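Isent übernimmt Laborfachhändler Barua und baut Standort Virnona aus

Beide Marken bleiben bestehen – 281 Beschäftigte unter einem Dach – Kundennummern und Rahmenverträge gelten unverändert weiter

Virnona, 19.09.23

Die Isent GmbH, Anbieter von Verbrauchsmaterial und Kleingeräten für Schul-, Hochschul- und Betriebslabore, übernimmt sämtliche Geschäftsanteile des Fachhändlers Barua Laborbedarf. Die Verträge wurden von den Gesellschaftern beider Unternehmen unterzeichnet. Über den Kaufpreis haben die Parteien Stillschweigen vereinbart. Der Vollzug steht unter dem Vorbehalt der üblichen behördlichen Genehmigungen.

Mit dem Zusammenschluss beschäftigt die Gruppe künftig 281 Mitarbeiterinnen und Mitarbeiter. Die Arbeitsverträge der Belegschaft von Barua gehen mit allen Rechten und Pflichten über, betriebsbedingte Kündigungen sind im Zusammenhang mit der Übernahme nicht vorgesehen. Eine entsprechende Vereinbarung mit den Betriebsräten beider Häuser liegt vor.

„Barua beliefert seit vielen Jahren Einrichtungen, die kleine Mengen benötigen und trotzdem eine verlässliche Beratung erwarten. Diese Kundschaft kennen wir aus unserem eigenen Geschäft gut, konnten sie in der Fläche bislang aber nur eingeschränkt bedienen“, erklärt Ravindran Lobo, Geschäftsführer der Isent GmbH. „Wir werden das Sortiment zusammenführen und die Ansprechpartner vor Ort erhalten.“

Die Gespräche über einen Zusammenschluss hatten im Juni begonnen. Vorausgegangen war eine Zusammenarbeit im Einkauf, in deren Rahmen beide Unternehmen Glas- und Kunststoffartikel gemeinsam ausgeschrieben haben. Diese Zusammenarbeit wird nun auf Zubehör, Schutzausrüstung und Reinigungsmittel ausgedehnt.

Am Standort Virnona entsteht hierfür ein gemeinsames Auslieferungslager. Vorgesehen sind zwei Hallenabschnitte, von denen der erste die bisherigen Außenlager von Barua aufnimmt. Der zweite Abschnitt ist für die Kommissionierung von Kleinstmengen und für die Bearbeitung von Rücksendungen bestimmt. Die Stadtverwaltung hat der Bauvoranfrage zugestimmt. Während der Bauzeit erfolgt die Auslieferung weiterhin von den bestehenden Lagern aus.

Das Bestellportal Lusum, bisher ausschließlich Kunden von Isent zugänglich, wird schrittweise für die Kundschaft von Barua geöffnet. Bestehende Kundennummern, Rabattstaffeln und Rahmenverträge behalten ihre Gültigkeit. Bestellungen per Telefon und Fax nimmt Barua unter den bekannten Rufnummern entgegen. Schulen und öffentliche Auftraggeber erhalten ihre Rechnungen bis auf Weiteres vom jeweiligen Vertragspartner.
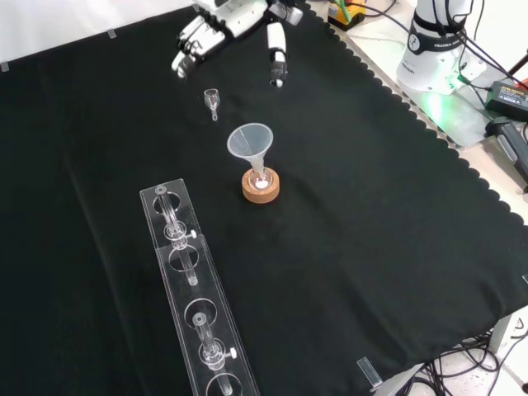 Die Zusammenführung der Artikelstammdaten soll innerhalb von vier Quartalen abgeschlossen sein. Doppelt geführte Artikel werden dabei unter einer einheitlichen Bestellnummer zusammengefasst, die alten Nummern bleiben in Lusum als Suchbegriff hinterlegt. Auslaufende Artikel werden im Portal gekennzeichnet und, soweit vorhanden, mit einem Nachfolgeprodukt verknüpft. Einen gedruckten Gesamtkatalog wird es auf Anforderung weiterhin geben.

Die Isent GmbH mit Sitz in Virnona ist inhabergeführt und beliefert Labore in Bildung, Handwerk und Industrie. Barua Laborbedarf tritt auch nach der Übernahme unter eigenem Namen auf.

Pressekontakt:
Isent GmbH
Unternehmenskommunikation
Virnona

Abdruck honorarfrei, Belegexemplar erbeten.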